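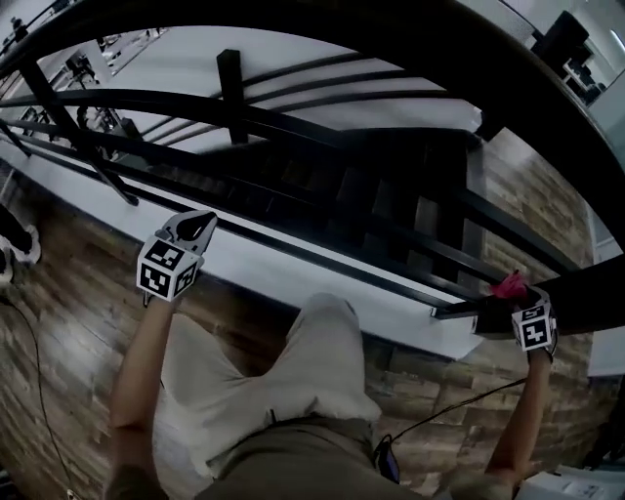
Upper floor, at the black railing, looking down to the level below.

21st September

Glue trials, continued. Maximiliano Sepúlveda wants a verdict on the Tokau hide glue before he orders more, and has asked me to write things down this time, having seen what I wrote in May, which was "seems all right".

The job is still the Privov chair, the one with the wandering back leg. Someone before us repaired it with what I take to be car body filler, then painted over the filler in a brown not otherwise found in nature. Took most of the morning to pick it out of the mortise. The tenon underneath is beech, undersized, and has been shimmed with a folded bus ticket. Kept the ticket. It held better than the filler.

Test joints: 12 in all, same beech offcuts, cut by me on the small saw so any sloppiness is at least consistent. 6 with Tokau, 6 with the old Lozano pearl glue from the tin with no lid. Both soaked overnight in cold water and warmed in the pot. The Tokau goes stringy sooner and gives you less time to change your mind. The Lozano smells worse. I had thought the smell was the drains.

Clamped everything and left it. Ran out of the good clamps at joint nine, so the last few were done with the Tedudov ones, whose pads fall off if spoken to. Marked those joints with a T in pencil, then realised T could also be Tokau. Re-marked them with a cross. If anyone finds a joint with both, it is a Tedudov clamp and I am sorry.

Broke 2 of the Lozano ones early to see. The wood tore on the first. The second came apart clean along the glue line, all shine and no fibre, so either I starved it or the surface was cold. Suspect cold. The bench by the door is no place for hide glue once the summer has gone, and I said so last year and then put the bench back there myself.

Load rig: bucket on a hook, sand added by the scoop. Best so far is a Tokau joint at 1390 newtons by my arithmetic, lever included. Max says the arithmetic is missing a term for the weight of the lever. He may be right – will weigh the lever.

To do:
Weigh the lever.
Warm the parts before gluing, not just the glue.
New lid for the Lozano tin, or a saucer.
Plug the gap in the Privov mortise with beech, grain the right way round. No bus tickets.
Ask who has the other glue brush. It had a blue handle and I was fond of it.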